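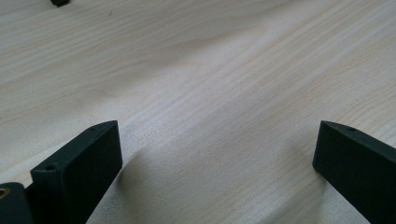

Photo: Usa Tanasarn

Ticket 4000-618
Product: Stekus tabletop, pale finish
Opened by: Usa Tanasarn
Status: Open, waiting on customer

Usa, Friday, July 21, 2023
Hi there! I bought the Stekus top from you folks last October and I've loved it, right up until I tried to look after it properly. I gave it a coat of the Trummer oil (the small can, the one your site suggests) and now when I run my hand over it there's a draggy patch toward the window end. The rest is silky. The patch grabs at paper, and if I leave a magazine there overnight I have to peel it up in the morning, which is not great for a table I eat breakfast at!

I've attached a photo so you can see what I mean about the color. The wood is a very light blond and I really, really want to keep it that way. You can see the wavy grain in the middle, and those long oval shapes, and that's the whole reason I picked this top. The bright area over on the right side is just light, I think, but my sister swears it's a bloom in the oil, so now I'm second-guessing myself. The sticky part doesn't show up at all. You have to touch it.

Things I've tried so far:
Wiped it with a dry cotton cloth. No change.
Wiped it with a damp cloth and one drop of dish soap. Felt better for an hour, then went back to how it was.
Left the window open for two days. Maybe a tiny bit better? I could be kidding myself.

I have not sanded anything. I'm scared to.

Sakda Saengthong, Vallis Support
Hi Usa, thanks for the photo, and what a nice piece of grain. I can't see any bloom I'd swear to. It looks to me like ordinary soft light landing on that side, but take a look at it after dark with a lamp down low and see if the pale area stays put. If it moves when you move the lamp, it's light.

The drag sounds like oil that went on too thick and never got wiped back. Quick questions from me: how long did you leave it before buffing, and did you do a second coat?

Usa
Okay, lamp test done, it moves! Sister has been informed. As for the oil, um, I left it on while I went to the store, and then I ran into a neighbor, so call it most of an afternoon. One coat only. The can says 15 minutes. I've now read the can.

Sakda Saengthong, Vallis Support
Ha, okay, I think we've got it. Please don't sand yet. Get a white nylon pad (white, not green, the green ones scratch), put a teaspoon of fresh Trummer on it and rub the sticky patch along the grain for a couple of minutes. The fresh oil softens the old stuff. Then wipe hard with clean cotton until the cloth stops picking anything up, and leave it overnight. Lay the oily rags flat outside to dry, please, never balled up in the trash, they can catch fire.

If it still drags, our Drindik cleaner is the next step, and I'd try it on the underside first. I've put a credit on your account for a bottle, order 481-156.

Usa
Got the pads! Doing it tonight after dinner and I'll report back tomorrow. Can I put the fruit bowl back on the good end in the meantime?

Sakda Saengthong, Vallis Support
Yes, fruit bowl is fine on the good end. I'll keep the ticket open.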